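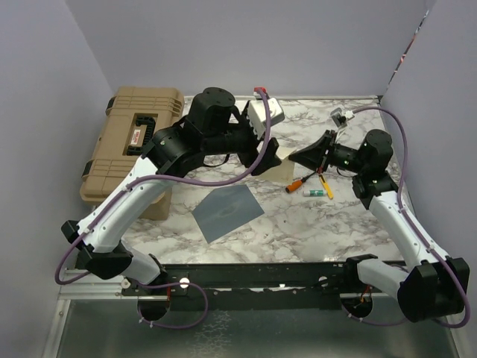 According to one resident of Trerberg, it was "too polite to be a threat and too exact to be a joke," and she has kept hers inside a cookbook ever since. She was speaking of the postcard that came to her house with no sender and no signature, and with a correct description of the dress her mother wore to a wedding in another country.

Over a period of eleven years, 607 such postcards are known to have arrived in Trerberg and in the neighboring town of Drurnberg. All were typed. All were mailed from places where the receiver had never lived. The police opened a file, closed it, opened it again and finally gave it to the town archive. The writer was never identified, and several persons who were suspected had to live with this suspicion for a long time.

Reltalus is a small production company which makes long audio documentaries. We are now preparing a series of 8 episodes with the working title The Trerberg Postcards, and we are looking for people to take part in it.

Who we would like to hear from

- Persons who received one or more of the postcards, or whose parents or grandparents received them. It does not matter if the card was thrown away.
- Former employees of the post offices in both towns.
- Anyone who was questioned at the time, formally or only by the neighbors. We understand that this is a sensitive matter and we will go slowly.
- Former pupils of the evening typing course in Drurnberg. We are very interested in the machines that were used there, and in where they were sold afterwards.
- People who moved away from the area and had a card follow them to the new address. We know of four such cases and we suspect that there are more.

You do not need to have a theory. If you have one, you are welcome to tell it, but we will not broadcast the name of any living person as the possible writer, and we ask you not to post such names in public places either.

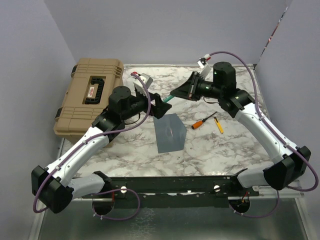 What taking part means

First we will have a telephone conversation of half an hour, which is not recorded. If both sides wish to continue, we will arrange a recorded interview, at your home or at the reading room of the Trerberg archive. It usually takes two hours with a pause for coffee. You may bring a relative or a friend. You may also speak under another name, and in this case we can have your words read by an actor.

If you still have a postcard, please do not clean it, laminate it or remove it from an album. We would like to photograph both sides, and we will return it to you on the same day. The document examiner at Ververidis has agreed to compare the typing with the 738 sample pages from the police file. The result for your own card will be sent to you in writing before it is used in any episode.

Payment and travel

We do not pay for interviews, as this could put in doubt what is said in them. Train and bus tickets are paid back in full. For persons who come from abroad there is a separate travel fund of 2,820 dollars in total, and we will divide it as fairly as we can.

How to answer

Please write to us with your name, the town and street where the card arrived, and the year, even if you are not sure of it. Letters can be left at the desk of the Trerberg archive in an envelope marked "Reltalus." We read everything and we reply to everything, but it can take up to three weeks. Interviews will continue until the end of September.

If you have already answered our first notice in the local newspaper, you do not need to write again.

Last updated: January 2018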